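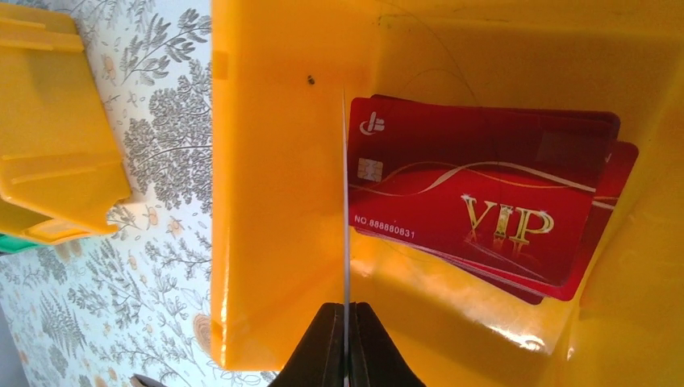
Fans of the long-running Vlad mysteries will be pleased to hear that the whole series is finally coming to audio, all nine books of it, with the first title out in March. Wekar, the small press in Flovance that has kept the books in print through thick and thin, has signed an agreement with the audio publisher Grevex, and recording of the opening volume is already finished.

If you have never met the series, it takes its name from the river town of Vlad, where the winters are long, the ferry is always late and an unreasonable number of people seem to end up dead at the boathouse. The books follow a retired court clerk who only wants to be left alone with her account books and her jam – and who is of course never left alone for more than a chapter. They are gentle as murder stories go, with plenty of weather and a good deal of soup, and readers who started with them as teenagers have been known to pass their worn copies along to their own kids.

Wekar says an audio edition has been the most common request in its mailbag for years. The press had put it off more than once, mainly over the cost, and also over the question of the voice. The clerk tells her own story in all of the books, so whoever reads her has to be good company for a very long time! Grevex listened to 163 auditions before settling on a reader, who will stay with the series from beginning to end. The name is being held back until the first recording goes on sale.
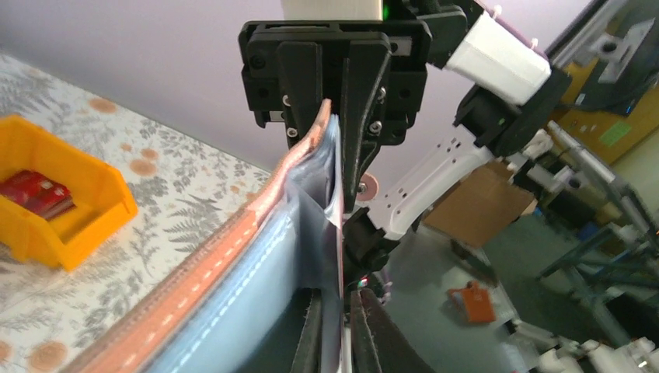
## What's coming and when

The first three books will be released one at a time, with a couple of months between them, and the remaining six will follow once those are out in the world. They will all be unabridged, including the recipes at the back of the fourth book and the rather lovely ferry timetable that opens the second. Listeners can buy them as downloads, and there will also be a boxed set on disc for anybody who still likes to have something to put on the shelf (and going by the letters Wekar gets, that is quite a few of us). The boxed set is limited to 2,000 copies and will be sold through the press and in bookstores in Flovance.

Libraries will be able to lend the recordings from the day of release, so do ask at the desk if you don't see them listed. 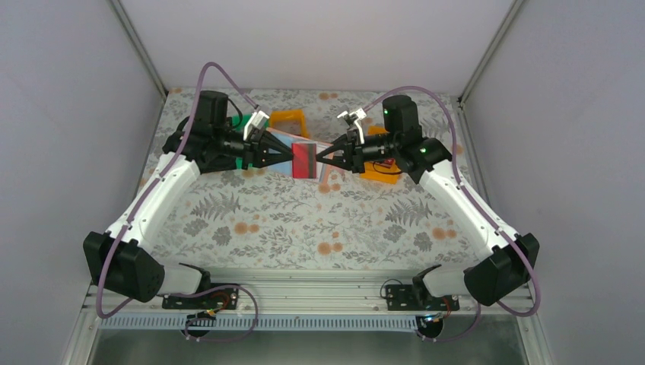

*Fern fronds and soft orange blossoms across the tabletop.*

A sample chapter goes up on the Wekar website at 9 in the morning on release day. It is the one with the frozen boathouse door, which longtime readers will remember well, and newcomers can start there without having anything spoiled. New paperback printings of the first three books are planned for the same month, with the old cover art left just as it was.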